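Fui em outubro às portas abertas da Windon e ainda não parei de falar disso lá em casa, por isso vai mesmo para o blogue. Só soube da visita porque o Eckhard Sauerland, que conheço dos tempos da Renberg, me mandou mensagem na véspera a dizer que ainda havia lugares. Quarenta por turno! Inscrevi-me logo no das dez da manhã e, claro, cheguei atrasada (o estacionamento fica a uns bons 300 metros da entrada e eu fui dar a volta pelo lado errado).

Começámos com café e um bolo de laranja bastante decente, depois uma apresentação um bocado comprida sobre a história da casa. Confesso que me distraí. O que eu queria era ver as salas de trabalho, e quando finalmente nos levaram lá para dentro animei logo. Adoro sítios assim, com parede de tijolo e estantes cheias de coisas, dá-me sempre vontade de ir espreitar as prateleiras uma por uma. O teto também me ficou na memória, branco, todo canelado, com as luzes encaixadas até lá ao fundo.
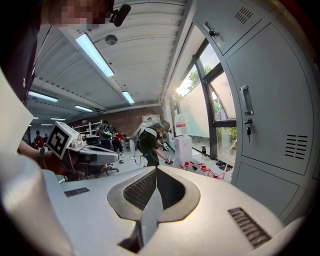 A sala grande, com o tijolo e a estante branca ao fundo.

Havia gente espalhada pela sala e fiquei ali um bom bocado na conversa. O Eckhard apresentou-me a uma senhora da Michalski que anda a remodelar um espaço de 200 metros quadrados e que só me falava de iluminação, e eu encantada, porque ando há meses a tentar resolver a minha garagem! Ela acha que o tijolo à vista come muita luz e que o teto deve ser sempre claro. Vou seguir o conselho.

A seguir passámos pela banca da Prorier, onde davam uns catálogos pesadíssimos. Trouxe dois, não sei bem para quê. Disseram-nos que no ano passado tinham passado por lá 700 visitantes, e pelo barulho na zona do café acredito perfeitamente.

Saí já depois da uma, cheia de fome e com os pés feitos num oito. Se voltarem a abrir na primavera, vou outra vez, mas levo sapatos rasos e estaciono do lado certo.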